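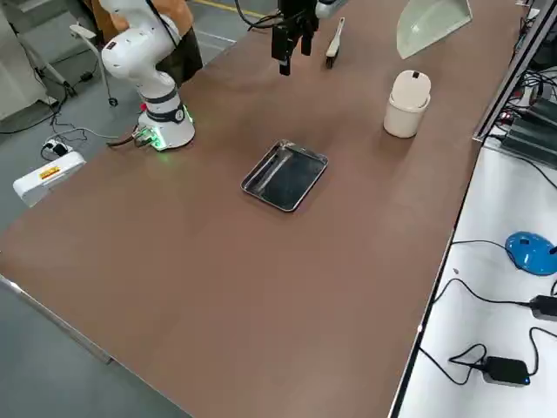
Teaching by Hand

The first thing the operators at Plestano learn is to slow down. A person can brush crumbs off a table into a dustpan in a few seconds without thinking about any of it. Guiding a robot through the same job takes a lot longer, and every hesitation on the way goes into the record.

Plestano is a small company that collects robot demonstrations for other companies. Its customers build the software that decides how a robot should move. What they need from Plestano is examples: a robot doing an ordinary chore from beginning to end, with a person in control the whole time. The software is then trained to copy what the person did.

The chore this spring was tabletop cleanup. The props could have come from any kitchen drawer. A small hand brush with a white handle, a pale dustpan, a little cream-white bin with a domed lid, and a stainless steel tray are set out on a long brown table, with two robot arms to handle them. The order, from a client called Lullilberg, asked for 2246 finished demonstrations by the end of May.

Two ways to show a robot

There are two common ways to do this work, and Plestano uses both.

The older one is hand guiding. The operator puts the arm into a mode where the motors hold up its weight but otherwise give way, then takes hold of it and moves it through the job. The joints report their angles many times a second, and that list of angles is the demonstration. It is easy to learn. Most new operators can do something useful within an hour.

It also has limits. The operator's hands and body get in the way of the cameras, so the video is full of sleeves and elbows. A robot trained on that video may come to expect a sleeve. And one person can't comfortably guide two arms at once, because each one takes two hands to steer well.

The second way is remote control. The operator sits or stands away from the table and moves a pair of controllers, and the arms follow. The cameras get a clear view, and both arms can be used together. The price is touch. An operator who is guiding an arm by hand can feel the bristles meet the table. An operator on remote control has to judge it by eye, and most people judge it badly for the first week.

Plestano records its cleanup work by remote control and keeps hand guiding for setup, when someone needs to find out whether a motion is possible at all.

What makes the brush hard

Almost everyone who visits the workshop assumes that the sweeping is the difficult part. The operators say picking up the brush is worse.

A parallel gripper has two fingers that open and close in a straight line. It holds a thing by squeezing it from both sides, and it has no third finger to stop the thing from turning. A brush handle is narrow and often rounded. If the fingers close too near the end of it, the head swings as soon as the bristles touch anything. If they close too near the head, the fingers hit the table during the sweep.

The operators have settled on a spot a little back from the middle. Finding it every time, from above, takes practice. The brush is put down at a different angle for each run, so the wrist has to turn to match before the arm comes down. New people tend to come down first and turn afterward, which nudges the brush away.

The dustpan has its own trouble. Its front edge has to sit flat on the table. If it is tipped up even slightly, the debris goes underneath. With one arm holding the pan and the other sweeping toward it, the operator is doing what people do at home, but with no feeling in either hand.

Then comes the bin. The lid has to be dealt with, the pan has to be tilted over the opening, and the contents have to go in. In the early runs, a good share of them went down the side.

Keeping the mistakes

When Plestano started, any run with a mistake in it was thrown out. That changed after its first cleanup client came back with a complaint. The trained robot did well as long as nothing went wrong. When the brush slipped, it kept sweeping with an empty gripper, since it had never seen anyone go back for a dropped brush.

Now a dropped brush stays in, as long as the operator picks it up again and finishes the job. Runs are sorted into three groups: clean, recovered and failed. The failed ones are still deleted. Recovered runs make up 18 percent of what goes to Lullilberg, a share the client asked for.

Operators are told not to drop things on purpose. A staged mistake looks different from a real one. The arm slows down ahead of it, and the software can pick up on that.

The paperwork side

The recording program is called Rillell. It was written in house and shows its age, but the operators like it because it stays out of the way. One press starts a run, one press ends it, and a third marks it as recovered. Between runs it shows a sketch of the table with the objects in new places, and the operator sets them out to match.

That sketch matters more than it might seem. Left to themselves, people put things back where they are handy. After an hour the brush is always on the right and the bin is always within easy reach, and the robot learns a table that exists only in that workshop. The sketches push the objects into awkward corners. A few layouts can't be done at all, and the operator skips those with a note.

A session is 30 runs, followed by a break. The company tried longer ones and found that the sweeping got rushed toward the end. Operators skipped the last short stroke that catches what the first ones leave behind, and a robot trained on those runs would skip it too.

Every run is watched by a second person before it is sent. The checker looks at the pan's edge, the grip on the brush and the state of the table at the finish. Two operators can clean the same table in quite different ways, one with long strokes and the other with short dabs, and both are accepted. Lullilberg did ask at one point for a single house style. It withdrew the request after a trial batch of 100 uniform runs gave worse results than a mixed one.

What the arms do afterward

The practical use for all this is still modest. Lullilberg plans to try its cleanup software in a bakery supply warehouse, where a product called Pastor will clear packing benches at the end of a shift. Pastor is one arm on a cart, so the two-arm demonstrations only partly apply. The client wanted them anyway, for a later model.

At Plestano, the next order is already posted by the door. It covers wiping, with a damp cloth, on the same table. Cloth has no fixed shape, and it bunches under the fingers in a way that is hard to see from a distance. Over half of the first practice runs have been marked failed. The operators have gone back to guiding the arms by hand for now, to work out how hard to press.

12/9/18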